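Filed under: Workshop Care > Bench Checks

Bench and Storage Safety Checklist - Sarnasmont Workroom
Checked by Filipa Bettencourt, May 8, 2022
Sheet 293

I've gone on a bit in the comments again, but I would so much sooner have a note that's too long than have Joaquim ringing me to ask what I meant by "tidy-ish"!

1. Loose wire stored off the work surface - OK, with a comment
The red and the yellow each have their own bin in the green organizer, and I was very pleased to see it. The red could do with being wound properly (it's a proper bird's nest), and the yellow has an end hanging over the front of its bin, so please tuck that in before a sleeve catches it. The top bin is free if anyone needs it.

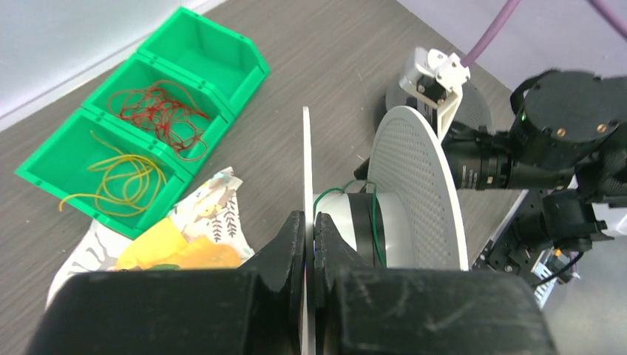 Item 1: green bins, red and yellow wire.

2. Cloths folded and put away - NOT YET
I know the printed cloths are everybody's favorites, and I'd never want them thrown out, but they do need folding. A crumpled cloth hides small things wonderfully well - I once lost a pair of tweezers in one for most of September. Aurora has kindly offered a drawer.

3. Spools secured against rolling - NEEDS ATTENTION
Both perforated spools, the white and the gray, want a proper home. The gray one is up on its edge on the tabletop, and a spool standing like that only needs a nudge. Lay it flat, please, or put it on the peg rail. The yellow cloth has also got itself over part of the white one, so lift it clear while you're there.
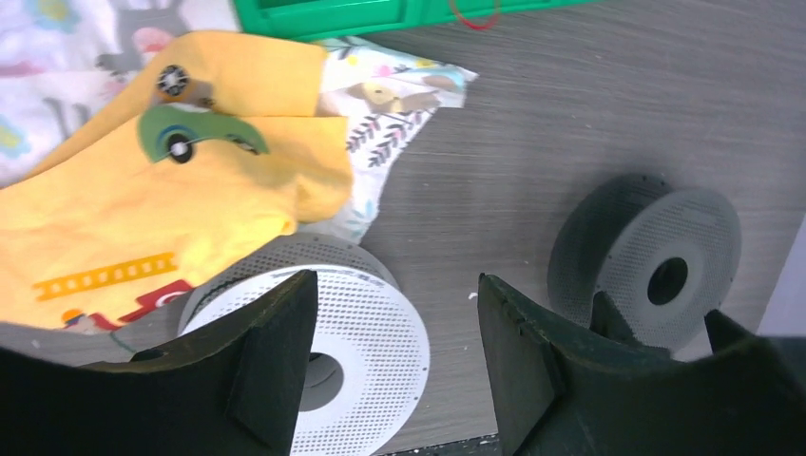

4. Small items picked up - NEEDS ATTENTION
One red rubber band on the table, next to the green plastic container. It's a tiny thing, I know, but they perish and stick to the surface, and there is a jar for them by the door.

5. Follow-up
Joaquim to see to items 2 and 3, Aurora to do the rubber band and the wire. I'll pop in again once they've both initialed the sheet.

© Sarnasmont Workroom | Contact the office, ext. 508 | Back to top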